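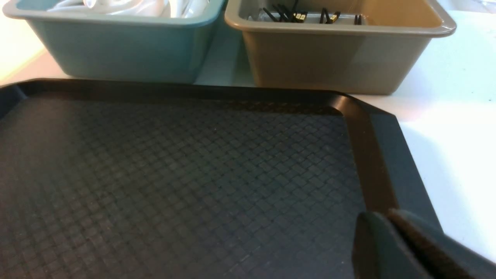 **Figure 2.** Dark textured serving tray with two storage bins behind it, one teal and one taupe.

### 3.2 Trays and bins

Sorting was done on a large plastic tray with a raised rim. We chose it after the December pilot at Grollberg, where small parts rolled off a bare table. The basketweave surface (Figure 2) slowed them down and was easy to wipe between rounds. Bins were kept at the far side of the tray, next to each other, and were told apart by colour.

Soft items and thin, stiff items were never put in the same bin. In the pilot the two kinds had caught on each other, and untangling them took up much of the time allowed. The full set came to 391 items, handled in 11 rounds of up to 90 seconds each. Rounds in which a bin was knocked over were repeated at the end of the session.

The same tray was used at Quintana, but the bins there were deeper and people had to reach further in. We return to this difference in Section 4.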